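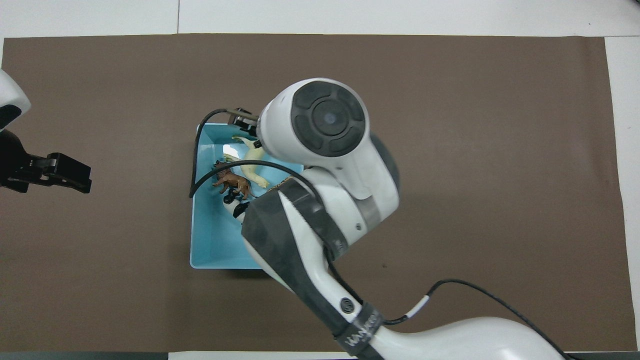 Toy animals in a light blue bin.

Transfer Window Questions, Answered With the Usual Doubts
Last updated December 12, 2021, by Yaroslav Semeniuk

The winter window opens soon and the inbox has filled up accordingly. Most of you want to know whether Pemden are going to sign a striker. I don't know, and the accounts claiming to know got the last two wrong. What follows covers the things people ask every year, plus a few that are particular to this club.

Is Hladun leaving in January?

Maybe. The story that he is "one step away" from Skuvside has appeared in one form or another since May. A player who is one step away for that long is either walking very slowly or the story was planted by someone who wants a new contract. His current deal runs until the end of next season, he has started most of the league games, and the coach keeps picking him. None of that looks like a player being pushed out. If Skuvside come in with real money, the club will sell, as it has sold everybody else.

What does "agreement in principle" mean?

Very little. It means two parties have talked about a deal and neither has hung up the phone. Nothing is signed, and the player may not have agreed to anything. When you read it, check who is supposed to have agreed with whom. A club and a player can agree on wages while the two clubs are still miles apart on the fee, and the headline will look exactly the same.

Why does the club loan out players it just bought?

The official answer is development and minutes. Sometimes that's true. A 19-year-old who can't get on the bench is better off playing every week somewhere else. But look at the older ones. When a full-back in his prime goes out on loan five months after being unveiled as a key part of the project, someone made a bad signing and would prefer not to sell at a loss while people are watching. A loan lets the fee stay on the books at a flattering number for another year.

What is the difference between an option and an obligation to buy?

An option means the borrowing club can buy the player at a price already set, and can also send him back with a handshake. An obligation means they must buy, usually once certain conditions are met. The conditions are the part to read, if you ever get to see them. Obligations have been tied to appearances, to avoiding relegation, even to a single point earned after a certain date. Ours with Prullel last season was announced by both clubs as a "future transfer" and came with a minimum number of starts. He stopped starting games in the spring, two short of the number. Both clubs said this was down to form.

Can a loan player face his parent club?

It depends on the competition and on what the clubs put in writing. In most domestic leagues the parent club gets its way and he sits it out. In others such clauses are frowned on or banned outright, and you then get a mysterious muscle complaint in the week of the game. I don't have access to anybody's medical files. I do have access to a fixture list.

How many players are we allowed to register?

Our league lets a club name 22 senior players, with younger ones on a separate list. The full squad page on the club website is no help because it mixes the two, and it still shows a goalkeeper who left in the summer. The practical point for January is that Pemden have no free senior slots. Anyone who comes in has to replace somebody. When you see us linked with four new players, ask which four are going, and whether anyone has told them.

What happens to a player who isn't registered?

He trains and gets paid. That's about the size of it. He can't play in the league until the next window, though he may turn up in friendlies. Clubs like to say that a player left off the list "knows the situation," and I suppose he does. Some settle in and see out the contract, which gets them called greedy by people who would do the same thing. The club offered him that contract. He didn't break in and write it himself. 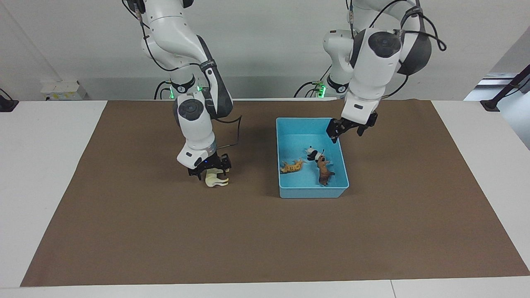 Do coaches really decide who comes and goes?

Less than they let on when it goes well, and more than they let on when it doesn't. At Pemden the recruitment department draws up a list, the coach is asked for his opinion, and the board looks at the price. Every coach we've had has described this as working in total harmony. Two of them described it very differently once they'd been fired.

A coach does control who plays, and that's a strong hand. If he doesn't fancy a player, he can leave him at home until the player's agent starts making calls. By then the club will take almost any offer to clear the wages. You could argue the coach made that decision, even though his name won't be on any of the paperwork.

Why is the fee always "undisclosed"?

The buying club doesn't want the next seller to know how much it has to spend. The selling club doesn't want its own fans to know how little it took. Fees that everyone is proud of have a way of getting into the papers by lunchtime. If a fee stays hidden for weeks, I assume one side is embarrassed, and with us I have a guess as to which.

Are the fees in the newspapers reliable?

Treat them as a rough shape. The same deal can be reported at two very different numbers without anyone lying. The seller's friends will include every bonus, including the ones for winning a trophy neither club has been near in living memory. The buyer's friends will give only the first payment. Add taxes, agent costs and a share of any future sale and you can make the figure come out pretty much anywhere. Hladun's own move here has been reported at 2 million and at nearly twice that, and I've seen both in the same newspaper.

How do sell-on clauses work?

The club that sells a player keeps the right to a cut of whatever he goes for next. Sometimes it's a percentage of the whole fee, and sometimes only of the profit, and the gap between those two is large. Small clubs live on these. Pemden have 8 former players out there with a clause attached, according to the last annual report, which also valued none of them. I'd be careful about spending that money in your head. Clauses get bought out early for cash when a club needs to make payroll, and that doesn't always get a press release.

Someone spotted a player at the airport. Does that count?

Players go to airports. They have mothers. I'd give it slightly more weight if he's there with his agent on the last day of the window, and even then we once had half the forum tracking a flight that was carrying a volleyball team.

What about a medical?

Better evidence, though it's not the formality it's made out to be. Most are passed, including by players who then miss three months with the same knee. A failed medical can mean a real problem, or it can mean the buyer got cold feet overnight and needed a polite way out. The player is left carrying the label either way, which seems rough on him.

Can a deal go through after the deadline?

If the paperwork was started in time, leagues will often allow a short extension to finish it. Miss that and the answer is no, unless the player is out of contract. Free agents can usually still be signed after the window closes, subject to the league's own rules and a free slot on the list. There is normally a reason a good player is without a club in February. Ask what it is before you get excited.

So will Pemden sign a striker or not?

The president said in the summer that the club would "be active in the market," and then it was active in selling our best one. He has used the same phrase again this month. My own expectation is one loan, late, from a club with too many forwards, for a player you'll have to look up. If I'm wrong I'll change this answer and leave the old one underneath so you can laugh at it.

Can I send you a rumor?

Yes, through the contact form. Tell me where you got it. "A guy at work" is fine as long as you say so. I won't publish anything about a player's family or his health, and I won't publish the one about the helicopter, so please stop sending it.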